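The Return of the Busy Surface
Printed patterns are back on walls and floors, and the joints matter more than the print

Terrazzo began as a way to use up stone waste. Chips left over from cutting were set in a binder, ground flat and polished. Most of what is sold under the name today contains no stone at all. It is a printed layer on a panel, film or paper, and it is chosen for cost, weight and speed of installation.

The main technical limit of any print is its repeat. Hivby, which supplies printed wall coverings to shops and clinics, runs its terrazzo pattern on a repeat of 119 centimeters. Rullix uses a shorter one and offsets alternate drops by half. On a narrow wall neither repeat is noticeable. On a long corridor the eye finds the same large chip again and again, usually a dark one.
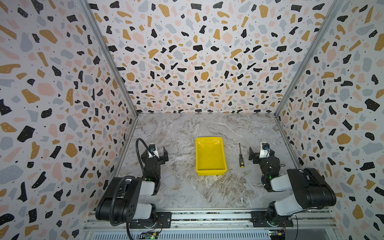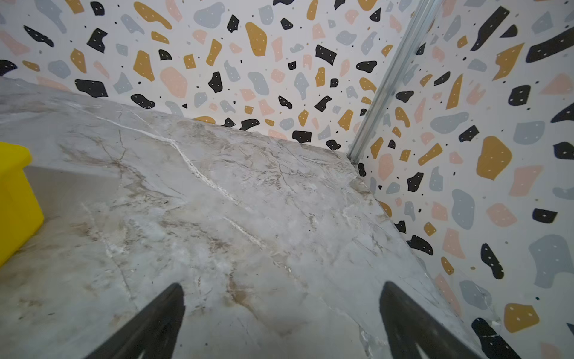
Marble effect underfoot, terrazzo pattern on the walls.

Veined patterns behave differently. A vein has direction, so a cut that lands badly leaves a line that stops dead at the joint. Amaral sells its marble print in 15 distinct faces, packed in mixed order, and asks installers to lay out a full room dry before fixing anything. Pronham takes the other route and prints a softer clouding with few strong lines, which hides a poor match but looks flat under side lighting.

Corners need planning as well. A metal trim covers a rough cut and takes knocks, at the price of a visible line. Folding a film around the corner avoids the line, but the film must be warmed evenly and the inside radius kept above 8 millimeters. Tighter bends whiten the ink.

Gloss level should be settled last, on site, with the final lamps switched on.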